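Jan 2, 2022
by Sadao Kudo

So we finally made it to the Lestitz open day, after missing it in October because I wrote down the wrong week (my own fault, and I'm still hearing about it at home). It's a 58 minute ride out on the bus, with a long wait at the change, and I'd do it all over again tomorrow!

Lestitz is the old tile works behind the canal. Several outfits share the building now, and on open days they prop the doors and let you wander. We started upstairs at Larari, where they bind notebooks by hand, and I lost my group almost immediately because I got stuck at the paper drawers. They sell the offcuts by the bag for 2 dollars. I bought more than I'm going to admit here.

Then down the back stairs, past the coffee urn (good coffee, terrible cups), and along to the rooms at Ukurano. I'd been told it was all worktops and small stuff on tables, which sounded dull, and I nearly skipped it for a second pastry. Glad I didn't. I am a sucker for a marbled surface, and they have a lovely gray-green one with thin pale veins running through it. I stood there planning a whole new kitchen in my head, which we can't afford.

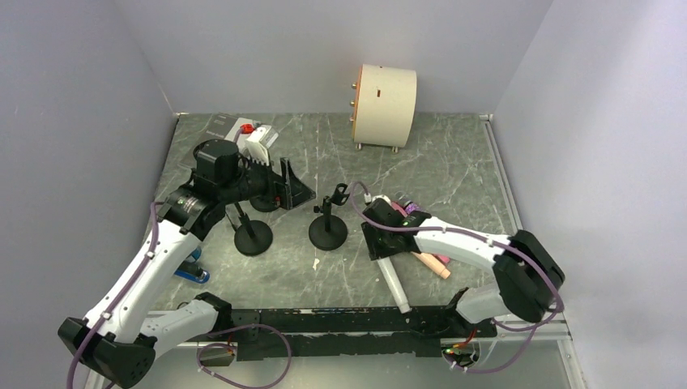

My sister liked the colors best. She's been going on about peach and bright pink together ever since, and wants the hall done that way, with a bit of purple pattern somewhere. I said pale walls first, then we'll talk. She wasn't listening, she was already texting her husband.

Lunch was soup in the yard, 8 dollars with bread, and the line was long but it moved. We shared a bench with a couple who come every year and swear by getting there at 11, before the families. They also told us to see Daneshvar, the lamp place on the ground floor, and I'm so glad they did, even if the room was packed and I got an elbow in the ribs. I came away with one small shade, green, slightly crooked, perfect!

A few things if you're going: wear flat shoes, bring cash for the soup, and the restrooms by the main stairs have a much shorter line than the ones in the yard. The last bus back fills up fast, so we stood the whole way with the lampshade held over my head.

Recent posts
A wet weekend and a very good bakery
Is the canal walk worth it in winter?
How I pack for one night away
Secondhand lamps, part two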